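Open day at the Lunberg manipulation lab, Grorton site: member reports

sescobar_moderator
Members who attended the January open day are invited to post their observations. Soledad Escobar, writing for the Haverford Automation Forum. I attended the 4 p.m. session. The hosts presented table clearing with two-arm stations, and visitors were permitted to stand behind the line and put questions to staff.

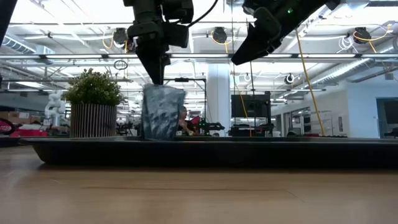 The staff answered questions at length, including several on maintenance. I considered the handling of thin plastic the most instructive part of the program.

umness_controls
I must respectfully differ. A tray and a few items of tableware do not represent a working kitchen. Our canteen at Umness clears 1,000 covers per shift, and I heard no figure for cycle time.

sescobar_moderator
The program described the session as research. Cycle time was not among the stated topics. I attach a second view for members who were unable to attend.

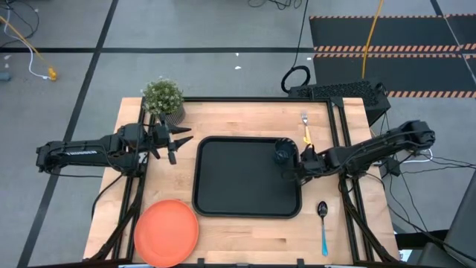
Two-arm station with tray, cup, plate and utensils, Grorton.

fieldservice22
I share part of the concern above. However, dark glossy cups on a dark tray are a fair test of any vision system, and I would not dismiss it. Did anyone ask about finger wear?

umness_controls
I did. The reply was that fingers are inspected every 8 weeks. I would still request cycle times in writing before recommending a second visit.

sescobar_moderator
Noted. I will forward both questions to Lunberg and post the reply in this thread.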